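Möbel und Wohnalltag, Skript zu Sitzung 4: Das offene Regal

In der Ratgeberliteratur gilt das offene Regal als erzieherisches Möbel: Wer alles sieht, räumt angeblich auch auf. Belege dafür habe ich kaum gefunden. Witkowska beruft sich auf 18 Haushalte, von denen einer vorzeitig ausstieg; ausgewertet wurden also 17. Daraus eine Regel für das Wohnen abzuleiten, halte ich für gewagt.
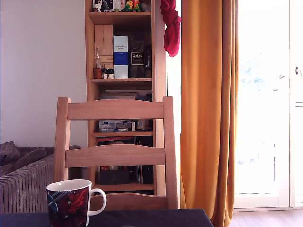

Zuletzt geändert: Januar, 17:18 Uhr (L. Tilahun)

Stuhl und Regal sind beide aus hellem Holz, was gern als »ruhiges Gesamtbild« verkauft wird. Ob die Ruhe den Inhalt überlebt, darf bezweifelt werden. Im Fach unter den Figuren stehen ein Kästchen mit kleinen Schubladen, eine Glasflasche mit engem Hals und zwei Döschen mit dunklen Deckeln dicht beieinander. Nach welcher Ordnung? Die übliche Trennung in »Gebrauch« und »Zierde« hilft wenig: Eine Flasche kann beides sein, und dem Möbel sieht man es nicht an.

Zur Vorbereitung: Weltier, Kapitel 2, lesen, vor allem die Behauptung, Sammelstücke wanderten mit der Zeit nach oben. Bitte nicht einfach übernehmen. Wer zu Hause ein Regal hat, notiert den Inhalt eines Fachs und versucht eine eigene Einteilung. Dinge, die nirgends hineinpassen, bitte stehen lassen und mitbringen, schriftlich genügt.

Rückfragen an Liya Tilahun, nach der Sitzung.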